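Chapter 4
Frames, Rails and Pegs

Pick up a length of slotted aluminum rail and you already hold most of a workbench, a shelf, a cart or a test stand. I still get a little thrill out of that! Cut it, bolt it to another piece, and in an afternoon you have something square and stiff that you can take apart again tomorrow.

In Chapter 3 we joined flat parts to flat parts. Now we move on to rails, and to the small fittings that ride on them: pegs, brackets, clips and ties.
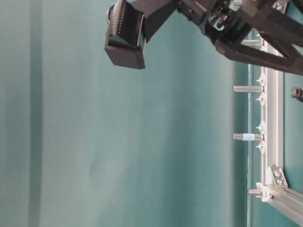

The slot is the clever bit. It runs the whole length of the rail, so a fitting can go almost anywhere along it, and you can change your mind as often as you like. Marisa Greco, who wrote the exercises for this chapter, moved one peg 12 times before she was happy with it (her notes are a joy to read, crossings-out and all).

Words to know before you start
Rail: a straight length of metal with a slot along it.
Gusset: a small plate that braces the corner where two rails meet.
Peg: a short post that holds, guides or spaces another part.
Loose fit: a joint you can still slide by hand.
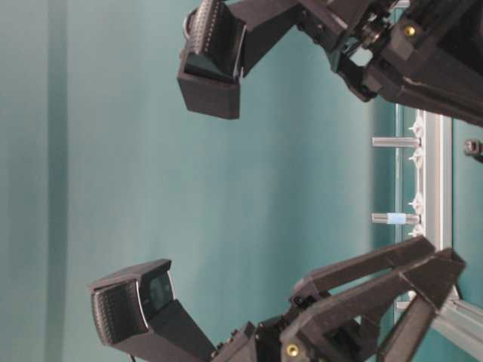

Do I have to tighten each corner fully before going on to the next?
Leave all of them at a loose fit until the whole frame is together, check that it is square, and then tighten them in turn.

Exercise 4.1 asks you to check a frame for square using nothing but a tape measure. Measure from corner to opposite corner, then measure the other pair. If the two lengths match and opposite sides are equal, you're square.

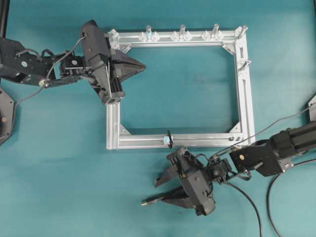 Corners deserve more attention than beginners give them. A bolt alone can let two rails swing a little, and a small swing at the corner becomes a big one at the far end. A triangle stops that, and it needn't be large: the little metal gussets tucked inside the four corners of this rectangle take up hardly any of the open middle. Try Exercise 4.2 with the gussets on and then with them off, and push on one side each time. You'll feel the difference right away!

Turn to page 21 for the parts list, and lay everything out before you cut.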